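Old Office Computers Deserve a Second Owner

When the town of Darholm replaced its office computers in February, the old ones went onto pallets behind the library. There were 107 of them. Most had been used for email, spreadsheets and the permit database, and most still worked that morning. By the afternoon they were on a truck to a shredding plant.

I think this was a waste, and I think the town should stop doing it.

The usual argument for shredding is data. A permit office holds names, addresses and bank details, and the town has a duty to keep those private. I agree with that completely. But the data is on the drive. You can take the drive out, destroy it, and keep the rest of the machine. Tredura, the firm that handles the town's equipment, already offers this service. It costs 8 dollars a machine. The town did not ask for it.

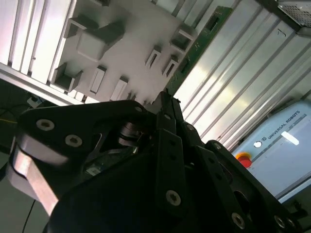 The second argument is age. The machines were past their warranty, and the new version of the town's software wanted more than they could give. That is a fair reason for the permit office to replace them. It says very little about whether a seventh grader could write a book report on one. The middle school in Drornton has a waiting list for loaner computers, and the families on it are not asking for anything fast. They want something that turns on and opens a browser.

A desktop tower is also one of the few things left in an office that was made to come apart. The side comes off and memory can be swapped in a few minutes. Try the same with a thin laptop and you may find the memory soldered down and the battery glued in. If we are going to throw out either kind, we should at least start with the one that can't be fixed.

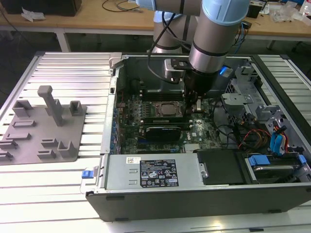 A Dell desktop tower, opened up on its side.

Then there is money. The replacement machines cost the town 1,539 dollars each with the support contract. I don't object to the price, and I don't think the staff should work on bad equipment. But a town that can spend that much per desk can spend a little more to see that the old machine goes somewhere useful. Cleaned up, fitted with a new drive and loaded with free software, an old tower might sell for nearly 200 dollars. Zhong, the repair shop on Mill Street, sells them for less than that and still makes a profit.

What I would like is a plain rule. Before any computer leaves a town building, the drive comes out and someone checks whether the rest runs. If it runs, it is offered to the schools first and then to residents. If it doesn't, it goes to Zhong or a shop like it for parts – and only what is left over gets shredded.

I said most of this at the budget hearing last month.
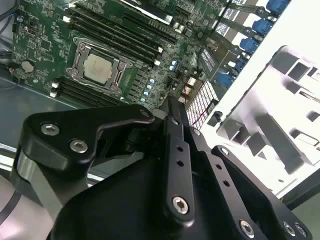 Yutong Lu answered that giving old computers to families can also mean giving them old problems, and that a machine with no one to call when it breaks is not much of a gift. She wanted the town to pay for a year of repairs on anything it hands over, or else leave the job to the shops.

I had not thought enough about repairs, and I would add them to the rule. A year seems right to me. The council takes up the equipment budget again in the spring, and the next batch of computers to go will be the ones at the water department.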